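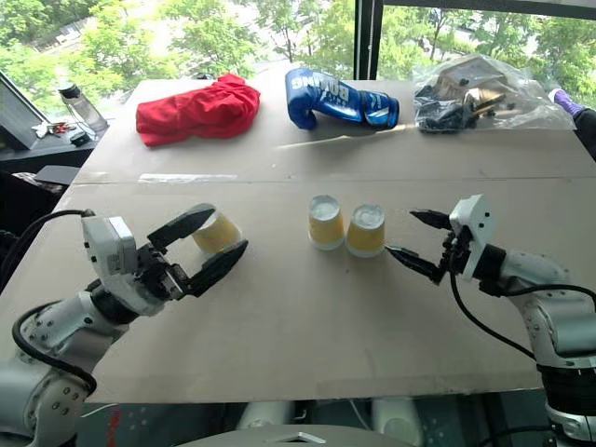
SLIDE 2 - where we started

Say hello, thank Nathalie for the room. Water. Slow down!!

Village library at Prorkirness. Open 4 afternoons a week, falling loans, roof fine, heating not fine. Council wanted it shut by August. Ask: hands up who still has a library card? Wait for hands. Dont fill the silence.

SLIDE 3 - what people told us

Panya's survey, posted through doors. 500 forms out. Don't read the chart, they can see it.
- too early closing (parents, shift workers)
- "never know whats in" - came up again and again
- large print shelf at the back behind the pillar, hopeless
Quote from the retired bus driver, the one about the westerns. Gets a laugh usually. Pause.

SLIDE 4 - the weeding

Hard bit. 1,163 books off the shelves. Some hadn't been borrowed since the nineties. People were upset, I was upset. Aminu's rule: if it's local history, it stays, no arguing. Rest went to the sale or to the Draltance shop.
Mention the angry letter. Do NOT name who wrote it.

SLIDE 5 - hours

Moved two mornings to evenings. Open till 8. Sanne did the rota, took her ages, say so. First month dead quiet, nearly gave up. Then the homework lot found us, then thier mums.
If running late skip the bit about the kettle.

SLIDE 6 - money

Short! Grant from Dierckx paid for shelving and the heaters. Not for wages. Be clear on this, always get asked. Ivan has the full budget, send them to him at the break.

SLIDE 7 - what I'd do differently

Talk to the school sooner. Put the new hours on the door in BIG letters, not just online. Keep more poetry, we got that wrong and had to buy some back.

Questions. Someone will ask about e-books - answer is yes, but slowly. Leaflets on the table by the door.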